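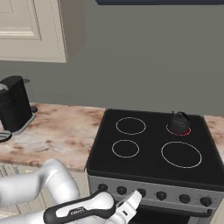
Fuel Planning and Reserves for the Private Pilot
Speaker notes – Diststead Aero Club winter safety evening
Presenter: Emilian Sima, Flight Training Standards
2019-01-14

Opening
Welcome members and visiting pilots from Tilwood. Acknowledge the club executive for use of the hall. Remind attendees to sign the attendance sheet if they intend to claim the session toward recurrent training.

Purpose of the session
The session concerns day VFR cross-country flights in light piston aeroplanes. Instrument fuel requirements will be covered by Chaiwat Boonyarit in March and questions on that subject should be held until then.

Slide 2 – Usable fuel
Distinguish total capacity from usable fuel. Members are asked to take the usable figure from the flight manual for the individual aircraft. Two aircraft of the same type on the same ramp may carry different tanks. Pause here and ask who has dipped the tanks on their last three flights. Allow a show of hands and move on.

Slide 3 – Consumption
Book figures assume a leaned mixture and an engine in good order. The club's own records should be preferred where they exist. Work the example on the whiteboard: 46 litres remaining at top of descent, present consumption, time to destination, time to alternate. Do not give the answer until the room has had time to calculate it.

Slide 4 – Winter considerations
Taxi and run-up times are longer in January, and de-icing delays are seldom included in the plan. Headwinds on the westbound leg to Marinescu are regularly stronger than forecast. Pilots should decide before departure what groundspeed will cause them to divert, and write it on the navigation log.
Water in fuel: drain every sump, at every fill. Show the sample jar.

Slide 5 – Club policy
The regulatory reserve is a minimum. Club aircraft are to be planned to land with one hour of fuel on board at normal cruise consumption. Dispatch will not release an aircraft where the log shows less. The field elevation of 2408 feet is to be used for all climb calculations; several logs submitted last season used sea level.

Slide 6 – Declaring minimum fuel
Review the phraseology aloud. Stress that "minimum fuel" advises the controller of the situation and does not confer priority. If priority is needed, an emergency must be declared.

Questions
Allow 15 minutes. Anticipated: use of the Lernness planning software. The club accepts its printed log, provided that the pilot has checked the consumption entry against the aircraft records and signed it.

Close
Coffee is available at the rear. Revised log sheets may be collected from the dispatch desk.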